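Home | Modules | Timetable | Reading | Lab bookings | Contact

Robot Teaching Methods
Handout 6: Showing a robot a task by hand and by remote control

Read this before the lab. It covers the two ways we will record demonstrations this term, and it sets out what I think you should doubt about both. Vendors' slides and a good many papers will tell you that demonstration does away with programming. It moves the programming somewhere else, mostly into the choices made by whoever is holding the arm, and those choices are hardly ever written down.

1. Teaching by hand

You take hold of the arm and push it through the task while the joints are set to give way. The robot records its joint positions as you go. It feels natural, and it is the reason most people come away from a first session pleased with themselves.

There are two problems. The first is that your own hands and sleeves get into the camera's view, so the pictures recorded during teaching don't match the pictures the robot will get when it works alone. The second is force. When you push the arm, part of what the sensors feel is you. Separating your push from the push of the object is possible on paper, and I have yet to see it done well on a tight fit.

2. Teaching by remote control

You stand away from the robot and drive it with a second, smaller arm or a hand controller. The Koskela rig in the lab works this way. Your hands stay out of the view and the recorded commands are the ones the robot really carried out, so the data is cleaner. The price is that you lose most of your sense of touch. Beginners press too hard, stop, back off and try again, and all of that goes into the recording.

Whether the pauses matter is an open argument. If the operator hesitated for a reason, the learner has no access to the reason. It sees a gripper standing still over a part and learns that standing still is something one does there.

3. Why we use computer parts

The set task for this block is taking apart a desktop computer. I prefer it to stacking blocks, which flatters every method. Inside a tower there is little room for the fingers, the cables bend wherever they like, and many parts have a catch or tab that must be worked before anything will move. A demonstration that looks fine from across the bench can be useless from the wrist.

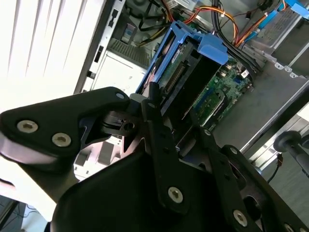
Always watch the wrist recording before you keep a run. Ask whether you could do the task yourself with that view and nothing else. If the gripper hides the thing you were working on at the moment it mattered, the learner had nothing to go on either, and it may well pick up some accidental cue such as the light from a window or the lie of a cable. It will then score nicely until the bench is moved.

4. How many demonstrations?

You will hear 200 quoted as though it were a law of nature. I don't know where it came from. In last year's Skunberg project the group recorded 487 runs of a single removal task and threw out 100 of them, mostly for late starts and dropped parts. The rules for throwing runs out were agreed after the first results came in. I would treat any success rate from that set with caution, and the group's own report says much the same – on its last page.

Decide your rules first. Write them in the log before anyone touches the robot.

5. Claims to be wary of

"Anyone can teach it." Check who did. In the Fundix trial notes on the module page, every run was recorded by the people who built the controller.

"It generalises." Ask what was changed between teaching and testing. A different tower of the same model, set down in the same place, is a very small change.

"It recovers from mistakes." Ask whether mistakes were in the recordings. If only clean runs were kept, the robot has never been shown what to do after a slip, and success at recovery may be luck.

6. For the lab

Bring the log sheet. Each pair records by hand first, then by remote control, on the same part and from the same starting position. Save to the Karine folder, one subfolder per pair, bad runs included. Label them as bad and say why. Power leads are removed from all towers before the session – check yours anyway.

Your write-up should compare the two methods on one point only, chosen before recording. A page is enough. If you found no difference, say so and I will mark it as highly as any other result.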